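Planning group diary, Hesstead laboratory
June, morning session

The session opened at 9 with Kenza Bennani at the console and Gaurav Bhatt keeping the log. The purpose was to test the revised grasp planner, Kelter, on tableware. The previous version approached flat plates at too steep an angle, and the planner has been amended so that the fingers come down close to the rim before the wrist turns.

Essam Lahlou asked that the rack, the mug tree and the corn in its basket remain on the table throughout, so that the collision map would be built from a full surface. The arm was brought down towards the grey plate under low stiffness, and the joint torques were written to the log.
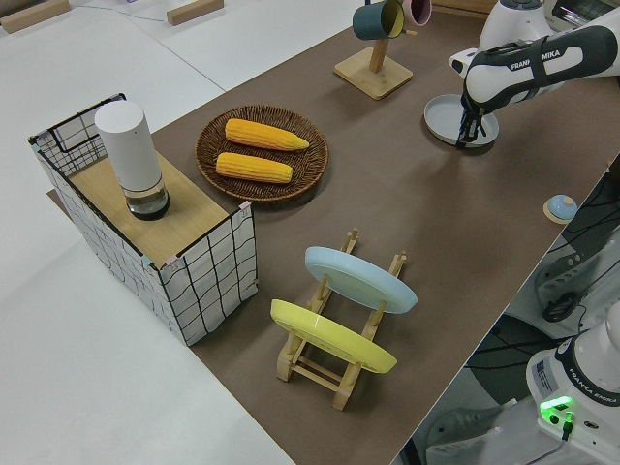

Remarks on the software

The planner returned a path in 469 milliseconds, against a limit of 3,000. Two earlier requests had been refused. Abdelilah Shehata traced both to the perception module, which had merged the yellow plate and the blue plate in the rack into a single object. The threshold for separating neighbouring surfaces has been lowered, and the change is recorded under item 7.

Iman Tazi is to review the amended settings before they are passed to the Givska branch. The thin wire of the box stand remains poorly represented in the depth data and will be entered by hand for the present.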